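The Second-Hand Saucepan, and Other Sensible Purchases

I moved into the flat in Idcombe in May with a kettle, a duvet and one fork. The fork was a good fork. But you can't fry an egg on it, and by the Monday I had eaten toast for so many meals in a row that I was beginning to have opinions about crumbs.

So I did what my mother would have done and made a list. Then I did what I always do and ignored it, went into the big homeware place on the ring road and came out an hour later with a set of six ramekins. Six! I live alone. I have never made anything that goes in a ramekin and I don't think I could name three things that do.

They went back the next day, and I started again with a rule. I had 900 pounds set aside for the entire move, most of it already spoken for by a mattress, and the kitchen was going to come out of what was left. Everything would be second-hand if I could manage it, and I had to have wanted it at least twice before I was allowed to buy it.
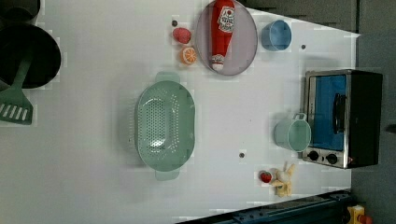
The rule worked better than I'd expected. If you wait until you've wanted a thing twice, you learn what you cook (pasta, eggs, soup, the occasional heroic curry) and what you only like the idea of cooking. I wanted a colander on day one and again on day three, when I lost half a pan of penne down the sink holding it back with the lid. I wanted a garlic press once, then found the flat of a knife did fine. I never wanted a melon baller at all, and yet every charity shop in the county seems to have a drawer full of them.

Mallance Street is the place to go if you're anywhere near. It has two charity shops, a house clearance place with no name over the door, and a hardware shop at the bottom that still sells single screws. My saucepan came from the clearance place. It's heavy, slightly ugly and has Sugden stamped on the base, and I've since met two other people who own one and talk about it the way others talk about a reliable old car. The lid doesn't match. It came off something wider and it sits there like a borrowed hat, but it keeps the steam in.

Frying pans are harder. A worn non-stick pan is no bargain at any price, so this is where I'd spend proper money, or else go for cast iron and make your peace with the weight. I did go for cast iron. I scrubbed the rust off with wire wool on the back step, rubbed it with oil, baked it, and set off the smoke alarm so thoroughly that the man downstairs came up to see if I was all right. He stayed for an omelette, which stuck. The second one didn't, and it's been a joy ever since.

Plates are the fun bit. I was dead set on a matching set until I saw what they cost, and then I started picking them up one at a time for pennies, a blue one, a flowery one, a brown one that looks as if it came out of a works canteen. They stack badly and I love them. Food looks nicer on an odd plate, too – I can't prove it, but beans on toast on a bit of old flowery china feels like a meal somebody planned.
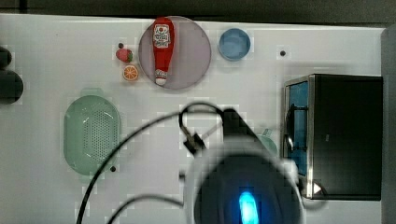
Plate, ketchup, something fruity for afters.

Storage was where I nearly came unstuck. My kitchen has one proper cupboard and a sort of slot next to the cooker that's too narrow for anything but trays. A friend swore by Skoltell shelving, the kind that clips together without tools, and I put up two shelves of it on a wet afternoon and felt like an engineer. Pans on the bottom, plates in the middle where I can reach them half asleep, and nothing on the top except the big bowl I use when people come round. If I can't see a thing, I forget I own it and buy another. I have three tin openers to show for that.

My one real extravagance was a knife. I'd been sawing at onions with something that came free with a chopping board, crying for all the wrong reasons, and in the end I bought a decent one new and a cheap stone to go with it. I sharpen it on Sunday nights with the radio on. It's a good little job, and dinner takes half the time.

When I mentioned all this on the magazine's letters page, I thought I might get a couple of tips back. I got a sackful, and they didn't all agree with me.

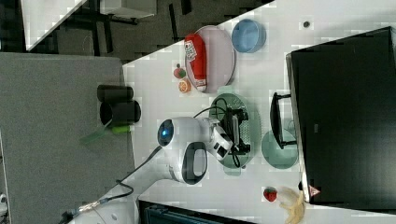
One reader wrote that I had it backwards about waiting, that she'd bought her whole kitchen in a single afternoon at a house sale, melon baller included, and had used every piece of it since. She added that a good wooden spoon should be bought new and kept for life, and that anyone who puts one in the dishwasher deserves what they get.

I've bought the spoon. I'm still holding out on the melon baller, though I did stop and look at one last week, and by my own rule that counts as once.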